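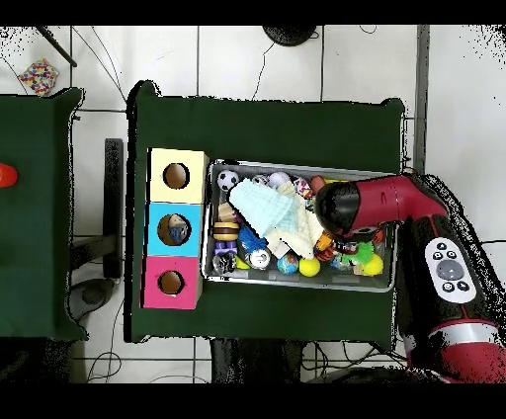

Most workplace first aid kits are packed by somebody who has never had to open one in a hurry. I have checked kits at 34 sites for Tindine, and the expensive ones were often the worst. The usual fault is one big bin with everything tipped in together. That's fine for toys, like the gray plastic bin on the green cloth, but a bad way to keep dressings. The yellow, blue and pink boxes next to it are closer to what I'd want: separate colors, side by side. I would still skip round holes in the top, as you want a lid that opens all the way.

How to set up a kit people can use

1. Empty the old kit onto a table. Throw out anything past its date or with a torn wrapper. Ignore the supplier's sticker saying it was inspected in September. Somebody may have inspected the sticker.

2. Sort what's left into 3 groups: bleeding, burns, and everything else. Catalogs will sell you a six-part system. Ustyna Koval tried one at the Gomeck warehouse and her crew went back to three within a month.

3. Give each group its own color and write the name on the front in thick marker. Don't rely on color alone, especially under yellow lighting.

4. Put gloves on top of every group. One shared box of gloves always ends up in the wrong place.

5. Hang the kit where the work happens. The reception desk looks good on an audit and does little for a person bleeding at the loading dock.

6. Test it. Ask someone from another shift to find a pressure bandage with gloves on. If they have to ask where it is, go back to step 2.

What about the smart cabinets?

Siqueira was quoted $2,811 for one that logs every time the door opens. I asked what the log was for and got a brochure. Spend the money on training first, then check the kit every 6 weeks and sign the card inside the lid.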